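Deep root fertilization

Deep root fertilization is a tree care treatment in which liquid fertilizer is pumped into the soil under pressure through a hollow probe. It is sold mainly to homeowners, usually as a yearly plan. Support for it as a routine service is weaker than the advertising suggests.

The name is misleading. Most of the fine roots that take up nutrients lie in the top foot or so of soil, and a probe pushed deeper can place fertilizer below them. Nitrogen moves down readily with rain in any case, so surface application often does the same job for less money.

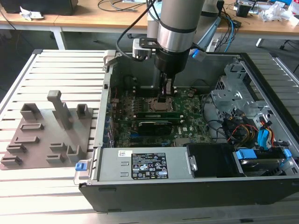
Claims and evidence

Sellers commonly credit the treatment with greener leaves, pest resistance and relief of compacted soil. Greener leaves are plausible where nitrogen is short. The pest claim is doubtful – soft, fast growth can attract some sucking insects. As for compaction, the probe opens narrow holes and leaves the soil between them much as it was.

A trial at Kengate followed 30 street maples over 2 seasons and found no clear difference in twig growth between injected and surface-fed trees. The Pavbridge trial, often quoted in sales material, reported better color by September but had no untreated group, which makes the result hard to use.

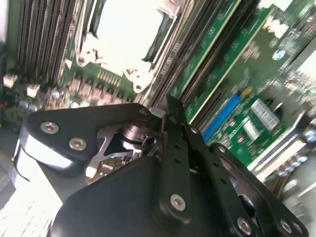
Cost is a further objection. Kinnear, a contractor that publishes its rates, lists a full-property plan at $2370 a year, with soil testing as an optional extra. Selling fertilizer before testing the soil is difficult to defend. Nolla, a competing firm, requires a test first, though its own test is the only one it accepts.

Injection may still make sense where turf would take most of a surface feeding, or on slopes where runoff is likely.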